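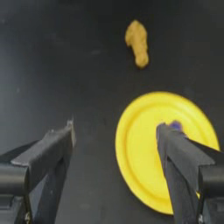 図4-1　暗い卓面に置かれたナゲットと黄色い皿。二つの間の距離に注目。

目次　前の章　次の章　用語集　索引
このページを印刷　メールで送る

第4章　皿のまわりの色とかたち

色の勉強というと、絵の具のチューブや色相環を思い浮かべる人が多いでしょう。この章では台所に寄り道をします。使うものは、黄色い皿が一枚、衣のついたチキンナゲットが一つ、そしておもちゃのナスが一つ。たったこれだけですが、前の三つの章で学んだことのほとんどが、この小さな顔ぶれの中で起こります。色相の差、明るさの差、鮮やかさの差、大きさの差、それに、ものとものの間にできるすきま。何年授業をしていても、皿を机に置いてナスを近づける瞬間はわくわくします。置く前と置いた後で、皿の黄色まで違って見えてくるからです！

第3章の終わりで、色を三つの性質に分けて考えました。色相（赤み、黄み、青みといった色合い）、明度（明るさ）、彩度（鮮やかさ）です。あのときは一色ずつ切り離した色票を使いました。Sunel色票集の658色を前にして途方に暮れた人もいるかもしれませんね。今回は色票をいったん脇に置いてください。暮らしの中で私たちが出会う色には、必ず隣の色があり、下に敷かれた面があり、光があります。その込み入った状態のまま色を見る練習を、ここから始めます。

この章で学ぶこと

4.1節では、下地の明るさが上に載ったものの見え方をどう変えるかを調べます。4.2節で補色に近い二色の組み合わせを扱い、4.3節では三つのものを一列に並べて、間隔と順番の働きを考えます。4.4節は光とつやの話です。章末の実習では、自分の食卓から組み合わせを一つ選んで記録を作ります。用語は太い字で示していませんが、初めて出るものには読みがなか説明をつけました。巻末の用語集も使ってください。

4.1　下地という名の登場人物

黒に近い灰色の卓面に、レモンイエローの皿を一枚。まず目が行くのは皿でしょう。黄色は、鮮やかなままでも明度が高いという、ちょっと特別な色相です。青や紫はいちばん鮮やかなところで比べるとずっと暗くなりますし、赤もその中間あたりにとどまります。だから暗い面の上の黄色は、明るさと鮮やかさの両方で下地から離れ、輪郭がくっきりと立ちます。道路の警戒標識や踏切の縞模様が黄色と黒の組で作られているのも、この離れ方の大きさを利用したものです。

同じ皿を白いテーブルクロスに移すと、どうなるでしょうか。黄色と白は明度が近いので、縁の線が急に弱くなります。皿はそこにあるのに、遠くから見ると白い面に溶けかけている。これを「誘目性（ゆうもくせい）が下がる」といいます。誘目性とは、見ようと思っていない人の目を引きつける力のことです。皿の色はひとかけらも変えていないのに、敷いたものを替えるだけで主役が脇役になってしまう。何度やっても面白いところです。

では、ナゲットはどうでしょう。こんがりした衣の色を、ふだん私たちは「きつね色」と呼びます。三つの性質で言いなおすと、色相は黄と橙の間、明度は中くらい、彩度もほどほど、となります。茶色という色相が色相環のどこにもないことに、第2章で気づいた人もいましたね。茶色は、橙や黄の仲間が暗く、あるいは鈍くなったときの呼び名です。つまりナゲットと黄色い皿は、色相のうえではごく近い親戚どうしです。

図4-1に戻ってください。衣の色は暗い卓面からよく浮いていますが、皿ほどの強さはありません。二つを見比べると、目はまず皿へ行き、それからナゲットへ移る人が多いはずです。皿のほうが面積が大きく、しかも明るく鮮やかだからです。ここで面積の話が出てきたことを覚えておいてください。色の強さは、色そのものと広さのかけ算のように働きます。小さくても鮮やかなもの、大きくても鈍いもの、その釣り合いが画面や食卓の落ち着きを決めます。

試してみよう。手元の皿を一枚、濃い色の面と淡い色の面に順に置き、目を細めて眺めてください。目を細めると細部が消え、明度の差だけが残りやすくなります。絵を描く人が昔から使ってきたやり方で、道具はいりません。どちらの面で縁がはっきり見えたか、ノートに一行書いておきましょう。あとの節で使います。

4.2　黄色とナスの間に起こること

いよいよナスの出番です。本物のナスは黒に近い紫ですが、教材に使うおもちゃのナスはずっと青みが強く、鮮やかに作られているものがよくあります。Volanoの教材箱に入っている野菜の組でも、ナスだけは実物よりかなり青寄りです。最初は「こんな色のナスがあるものか」と思いました。けれど授業で使ってみると、この青みのおかげで話がぐんと進みます。 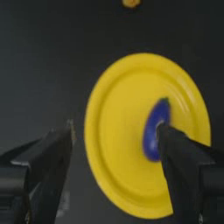 図4-2　黄色い皿の上のおもちゃのナス。青紫と黄は、色相環でほぼ向かい合う位置にある。

色相環の上で、黄色の向かい側を指でたどってみましょう。青から青紫のあたりに着くはずです。使う色相環によって少しずれますが、離れた場所にあることに変わりはありません。このように向かい合う色どうしを補色（ほしょく）と呼びます。補色の二つを隣り合わせると、互いに相手の鮮やかさを引き上げます。これが補色対比です。皿だけを見ていたときより黄色は黄色らしく、ナスはナスで青紫がいっそう濃く感じられます。

しかも、この組では明度の差まで大きいのです。赤と緑の補色を思い出してください。あの二色は明度が近くなりやすく、境目がちらついて見えることがありました。黄と青紫ではそういうちらつきが起こりにくく、境目がすっきり読み取れます。補色でありながら目が疲れにくい、たいへん頼もしい組み合わせです。幼い子ども向けの積み木や絵本にこの二色が並んでいるのを見かけたら、ぜひ明度の差を思い出してください。

ヘタにも目を向けておきましょう。ほんの小さな濃い緑ですが、緑は黄と青の間にある色相です。皿の黄とナスの青紫という遠く離れた二色の間に、小さな橋が一本かかっているわけです。料理の盛りつけで、最後にパセリや木の芽をひとつまみ添えると全体がまとまることがありますね。味や香りのためでもありますが、色のうえでも、離れた色どうしをつなぐ役目を果たしている場合があります。

一方、ナゲットを黄色い皿に載せたところを想像してみてください。色相は近く、明度の差もさほど大きくありません。すると見え方はおだやかになり、輪郭の面白さ、つまり衣のごつごつした形のほうが気になってきます。Gravitzの食器見本帳では、揚げ物用の皿として藍や深緑の皿が先に載っていて、黄色はずっと後ろのほうです。では黄色の皿に揚げ物は合わないのかというと、そんなことはありません。近い色でそろえた盛りつけには、日なたのような温かいまとまりがあります（私は好きです）。似た色相でまとめる方法を類似の調和、離れた色相を組む方法を対照の調和といいます。どちらを選ぶかは、何を感じてほしいかによって決まります。

ノート　「合う色」という言い方について
色の本にはよく「この色にはこの色が合う」と書かれています。便利ですが、この教科書ではなるべく使わないことにしました。合うかどうかは面積や光や下地で変わります。かわりに「明度差が大きい」「色相が近い」のように、何が起こっているかを言葉にしてください。少しかたい言い方でも、あとで自分の助けになります。

4.3　三つ並べる

二つのものの関係は一本の線で表せます。三つになると急に線が増え、隣どうしのほかに端と端の関係も生まれます。さらに、真ん中という特別な席ができます。

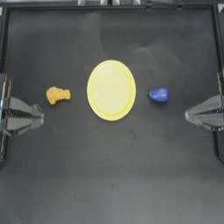 図4-3　左からナゲット、皿、ナス。皿の上には何も載っていない。

図4-3の並びでは、面積がいちばん大きく、いちばん明るい皿が中央にあります。左右に小さなものが一つずつ。やじろべえのような形ですね。色で見ると、左には皿の親戚にあたる橙がかった色、右には皿から遠く離れた青があります。重さの感じ方はどうでしょう。一般に暗い色や寒色の鮮やかな面は、明るい暖色より重く感じられる傾向があるといわれます。とはいえ、この図では下地も暗いので、青は下地のほうへ少し引き寄せられます。ナゲットのほうが下地から浮いて見えるという人もいれば、ナスの鮮やかさのほうが強いという人もいるでしょう。教室で手を挙げてもらうと、きれいに意見が割れます。割れたときこそ、どの性質に反応したのかを聞き合ってください！

今度は頭の中で順番を入れ替えてみます。皿、ナゲット、ナスの順にすると、大きなものが左端に寄り、右へ行くほど暗くなる流れができます。明るさが階段のように下りていくので、左から右へ読む力が生まれます。ナゲット、ナス、皿の順なら、いちばん暗いものが中央に沈み、皿とナゲットが両側から呼び合います。色の近いものどうしは、離れていても仲間に見えるからです。これを類同の要因といいます。

もう一つ、近接の要因も働きます。近くにあるものはひとまとまりに見える、という性質です。三つを等しい間隔で置けば三人組に見えますが、ナスだけを皿に寄せれば、たちまち「皿とナス」「ひとりぼっちのナゲット」に分かれます。指一本分動かしただけで物語が変わってしまうのです。文章でいえば読点を打つ場所のようなもので、色は同じ、形も同じでも、すきまが意味を作ります。

すきまの側から眺める練習もしましょう。皿とナゲットの間に残った卓面の形を、ものと同じようにていねいに見ます。片側は皿の丸い縁で切り取られ、もう片側は衣のでこぼこで切り取られています。絵の授業では、このような部分を余白、あるいは地（じ）の形と呼びます。ものを描くのが苦手だという人に、先に地の形を鉛筆でなぞってもらうと、びっくりするほど位置が正確になることがあります。ぜひ一度やってみてください。

皿の傾きについても触れておきます。真上から見た丸い皿は円ですが、斜めから見れば楕円になります。頭では丸いと知っているので、私たちはつい円に近く描きすぎます。縁の線と、内側のくぼみの線は、それぞれ別の楕円です。二本の間の幅が一周のあいだにどう変わるかを追っていくと、皿の浅さや深さまで伝わる線になります。図4-1と図4-2の縁を見比べて、薄い紙を重ねてなぞるのもよい練習です。

4.4　光とつや

物の色と呼んでいるものは、光が当たって、その一部が返ってきたものです。光が変われば色も変わります。電球色の明かりの下では黄色と橙が近づき、青は沈みます。昼白色や昼光色に替えると、青が息を吹き返します。Sisodiaの実習室では4,000ケルビンの照明を使っていますが、家庭の食卓はもっと赤みのある光のことが多く、学校で見た色と家で見た色が食い違うのは当たり前です。食い違ったら失敗だと思わずに、光の種類を書き添えておいてください。
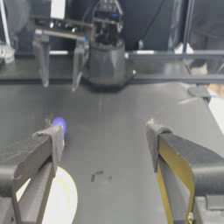 つやのある面では、もう一つ大事なことが起こります。光源がそのまま映り込んだ部分、つまりハイライトは、物の色よりも光の色に近くなります。青紫のナスでも、光る筋のところは白っぽく抜けます。描くときにここを「薄い青紫」で塗ると、つるりとした感じが出にくくなります。反対に、衣のような細かなでこぼこの面では光があちこちに散るため、はっきりした光る筋はなかなかできません。粒ごとに小さな明暗が生まれ、それがまとまって、あの香ばしそうな手ざわりの印象を作ります。

卓面にも光は当たっています。つやのない暗い面でも、光の来る向きによって一方が明るく、もう一方がほとんど黒に見えることがあります。同じ一枚の面なのに、です。ところが私たちの目は「これは一枚の同じ色の面だ」とまとめて理解してしまい、明るさの移り変わりを見落とします。恒常性（こうじょうせい）と呼ばれる働きで、暮らしの中ではたいへんありがたいものです。日なたでも日陰でも白い紙を白いと思えるのは、この働きのおかげですから。ただ、観察の記録を作るときには少し手ごわい相手になります。

見破る方法は簡単です。厚紙に小さな穴を二つあけ、片方の穴から面の明るいところを、もう片方から暗いところをのぞきます。まわりが隠れると、二つの灰色の違いがいきなり目に飛び込んできます。初めてのぞいた人はたいてい声をあげます。ナスの青でもやってみてください。影の側の青と光の側の青が、まるで別の絵の具のように見えるはずです。「ナスは何色ですか」という問いに一語で答えるのが、だんだん惜しくなってきます。

章末実習の準備

8月の実習までに、皿を一枚と、小さなものを二つ用意してください。食べ物でも、おもちゃでも、文房具でもかまいません。二つのうち一つは皿と近い色相、もう一つは離れた色相になるように選びます。あまり迷うようなら、黄色い皿と青いものから始めるのがおすすめです。変化が大きく、目で追いやすいからです。

用意ができたら、下地を二種類、並べ方を二通り、合わせて4枚の記録を作ります。スケッチでも写真でもよいのですが、どちらの場合も、余白に次のことを言葉で書き込みます。目が最初に行った場所と、そのとき働いていたと思う性質。照明の種類。そして、並べ替えて驚いたこと。最後の項目は短くてかまいませんが、空欄にはしないでください。記録用紙は巻末の958ページの型紙を写して使います。色票と見比べる場合は、色票の番号も添えておくと、あとで友だちの記録と突き合わせるときに楽になります。

次の節から、一つずつ手を動かしながら確かめていきます。まずは4.1節で書いた一行を開いて、皿の縁がよく見えたほうの面を机に敷いてください。

本文改訂：2021年7月17日

前の章　次の章　ページの先頭へ
このページを印刷　メールで送る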